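Room Preparation Technician (part-time, evening shift)

Irnon Building Services - Serkley site

Irnon maintains shared meeting and training rooms for tenants of the Serkley building. The Serkley site has 32 bookable rooms on four floors. We are hiring a part-time technician to reset rooms between bookings, check the ceiling equipment and lighting, and report faults to the day team.

The position reports to the site supervisor. Shifts start at 5 p.m. and run for 4 hours, Monday through Friday. One evening a week is spent on the training rooms alone, as these have the most overhead equipment and the heaviest use.

Duties

Wipe down tabletops and return tables and chairs to the layout posted for the room. Layouts change by booking and are listed in Udero, the scheduling system used on all Irnon sites. Rooms still occupied at the end of a booking are left until last. Do not move tables while people are seated at them.

Check ceiling lights for flicker, discoloration and dead tubes. Log the room number and the position of the fixture, counted from the door. Tube replacement is done from a platform ladder by two people and is never done during a booking.

Inspect overhead pipe runs and their brackets from floor level. Loose brackets, staining and drips are logged as priority faults. Technicians do not tighten, paint or hang anything on pipework.

Check that cables running to ceiling-mounted units are secured along the ceiling and do not hang into the walking area.

Clean marks from white walls with the neutral cleaner supplied. Marks that remain after two passes are logged for repainting. Abrasive pads are not to be used on any wall surface.
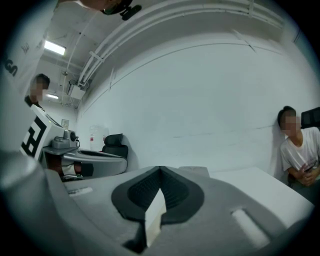 Training room, Serkley site: ceiling lights, overhead pipes and white wall.

Requirements

At least 6 months of work in building maintenance, janitorial service, event setup or a similar field. Able to work on a platform ladder and to lift folding tables with a second person. Able to read a room layout drawing and write a short, clear fault report in English. Basic phone or tablet skills for Udero.

Experience with lighting maintenance or Brandão floor machines is useful but is not required. Training on both is given on site during paid hours.

Conditions

Pay is hourly, at the Irnon grade 2 rate, with an evening supplement. Work shirts, gloves and safety shoes are supplied. A background check is completed before the first shift. The site logs roughly 1,000 room resets a month, and the evening shift handles the larger share of them - applicants should expect to be on their feet for most of the shift.

How to apply

Send a resume and a short note listing the evenings you are available to the Irnon hiring desk, with "Serkley evening" in the subject line. Applicants selected for interview will walk through two rooms with the supervisor and fill out a sample fault report. The start date is in January. Applications are reviewed as they arrive, and the posting closes when the position is filled.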